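Sorting Waste at the Source: Bottles in Study Room Baskets
Student project report, Environmental Studies
Advisor: Raymonde Bergeron

Background

Gisby Hall has small wastebaskets in its study rooms and larger recycling bins by the stairs. Our project asked how many plastic bottles end up in the small baskets, and whether the liner makes them easier to get back out. We collected from the rooms until the end of May and sorted everything on a table in the Ongart workroom.

Materials

We used a woven wicker basket with a thin printed bag folded over the rim. Bottles went in one at a time with their caps on or off, as we had found them. 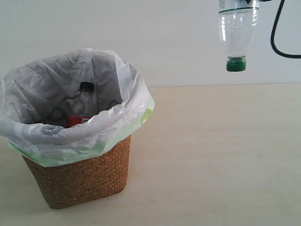
Figure 1. Lined basket with one capped bottle standing inside.

Results

We sorted 1230 items in total. Of these, 1022 were bottles, far more than we expected. Most were empty. The rest was mainly paper cups and food wrappers, which we weighed and threw out.

The bag was the main problem. When it was not pushed down to the bottom, it took up room that the bottles needed – and we had to stop and refit it. Refitting took roughly 2 minutes.
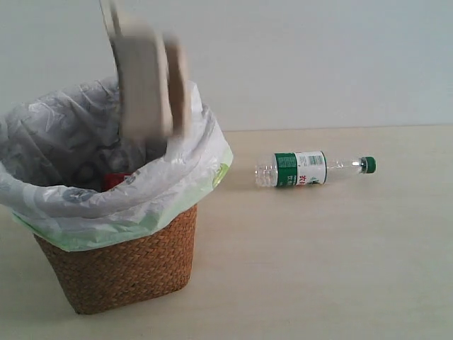

Figure 2. Liner standing well above the rim at the back of the basket.

We also tried tying a knot in one side of the bag to take up the slack. It held better, but the knot was hard to undo when the bag was full, so we dropped the idea after one Tuesday session.

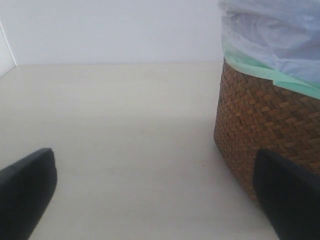 Cleaning was the last thing we looked at. Spilled soda is easy to wipe off a smooth bin, but wicker is another matter. The strips are woven tightly and there are still dark gaps between them where a sticky liquid could settle. A liner folded over the top protects the rim, though the outside of the weave lower down stays uncovered. We would suggest a damp brush for the sides and a slightly larger recycling bin in each room.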